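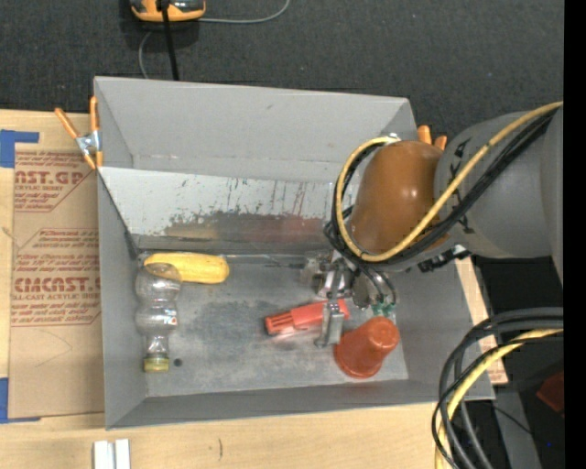

Gray sorting bin with mixed items: clear bottle with cap, red-orange plastic piece, cup, and a yellow item at the back.

Bin care and contents: notes from the sorting room

The gray bins have now had a full season of daily use, and the inner panels show it. Wear is heaviest on the lower half of the sloping panel, where the surface has dark scraped patches and vertical scratches. The floors are stained toward the center. Boris Nikolaidis inspected the set on Saturday, January 18, 2025, and found no cracks. The marks are cosmetic and the bins stay in service.

Cleaning: wipe the floor and the sloping panel with a damp cloth and mild dish soap, then leave the bin tipped for 15 minutes. Do not use steel wool. The seam at the base of the panel collects grit -- run a soft brush along it before wiping.

Contents: keep each bin to loose, light items. Clear bottles go in with the cap on. Cups may be placed any way up but should not be stacked, as stacked cups tend to be counted as one. Nothing over 410 grams goes in a gray bin. Heavier pieces belong on the lower shelf, next to the Tralach crates.

Spare panels: 2 are on order from Srour and should arrive before August. They will go to the bins with the deepest scratches. Report a loose panel or a bent edge to Jade Lockwood, with the bin number.

Ayodele Isah is updating the contents sheet. Corrections to the old one can be left in the tray by the door.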